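Drivetrain notebook, December

Pedal kart, third gearbox. The aim this month is to get the cordless drill motor driving the rear axle without stripping the first reduction stage again.

Motor is the 18 V unit out of the dead Emano drill, chuck removed, clutch locked at the highest setting with two grub screws. The original planetary set is kept. Behind it is a chain stage, 16 teeth on the motor side and 33 on the axle. Previous build used a toothed belt here, and the belt jumped whenever the kart was started on the slope by the loading door.

Bench run, wheels off the ground, 09:40. No load current steady. Chain noisy at first, quieter after moving the motor plate back by one washer. Chain line was out by 2 mm at the axle end. Filed the slots in the plate and reset it. Left the tensioner off for now.

Loaded run with the strap brake on the axle. Motor case reached 61 degrees and was still climbing when I stopped. The Findetti controller cut out twice before that, both times on current limit. Limit raised one step. Do not raise it again with the present wiring - the crimp on the negative lead was too warm to hold, and needs remaking in the thicker cable.

Axle: the Lultow bearings are a slack fit in the left hanger. Shimmed with drinks can for today. Proper sleeve to be turned when the lathe is free. Right hanger is fine.

Frame weight with battery and no rider is 27 kg, which leaves less margin than the spreadsheet assumed. The spreadsheet still has the old wheels in it. Total with rider was entered as 138 kg and I see no reason to change that figure until the seat is finished.

Battery sag is the next thing to look at. The two Bang packs do not match: one drops roughly 6 per cent further than the other at the same current. Run them separately and log both before wiring in parallel again.

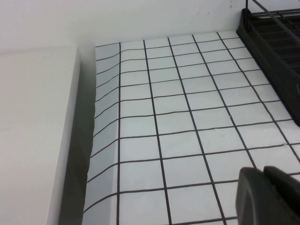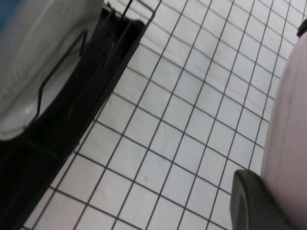
Still to do: remake negative lead, sleeve for left hanger, guard over the chain. The guard can be folded from the offcut under the bench, but the bend has to clear the lower run by at least 10 mm with the chain slack. Brake cable is on order. Spare grub screws are in the tin with the M4 washers, and the thread lock is nearly finished.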